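Maglaya House Shared Kitchen
Progress report to the Orkard Fund, second period
Prepared by Renato Lagman
Jan 21, 2024

Where we are

The kitchen is open and people are cooking in it. Given the state of things at our last report, when the main feature of the room was a hole with a bucket under it, we would like this noted near the top.

The counter went in first, then the sink, then a pause while we learned that the waste pipe had been drawn on the plan by an optimist. Moving it cost us two weeks and $813, which came out of the contingency line. The rest of that line is intact and we intend to keep it that way, having now met the pipe.

The dishwasher

Your office asked, reasonably, why a kitchen serving 12 households needed a dishwasher when the original application described washing up as "a social activity." Lovely Ignacio wrote that sentence and has since withdrawn it. In the first month the social activity consisted mostly of notes taped to the cupboard, and the notes were getting longer.

We bought the Plenow under-counter model from Areck, who delivered it to the wrong entrance and then, to their credit, to the right one. It sits beside the sink, under the same run of counter, so that a plate has a short trip and fewer chances to be set down and forgotten along the way.

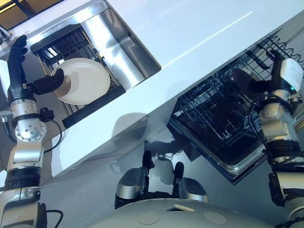
A plate in the rack at the sink, with the dishwasher open below the counter.

The black wire rack in the sink was a late addition. The plan was that everything would go straight into the machine. The plan did not allow for people who arrive with one plate while the machine is running, and who will put that plate wherever gravity suggests. The rack gives it somewhere to stand. We are pleased with it out of all proportion to its price.

The white counter looks very good and shows everything. Lovely would like it recorded that she asked for gray.

What is still not done

The extractor fan is installed but has only one speed, and it is the loud one. Areck has promised a replacement switch. The shelf for shared pans is up; agreement on which pans are shared is still some way off. We have also not replaced the missing cupboard handles, 5 in all, because the supplier sent left-hand hinges instead and we are still discussing what to do with those.

Use of the kitchen

Evenings are busy and mornings are quiet. The sign-up sheet is filled in faithfully by the people who would have been considerate without one. We will try a simpler sheet with bigger boxes.

Next period

We expect to finish the handles and the fan switch, and to put up a one-page guide to loading the dishwasher. Two drafts exist and they disagree about bowls. The final claim will reach you in May with receipts attached, including the one for the pipe.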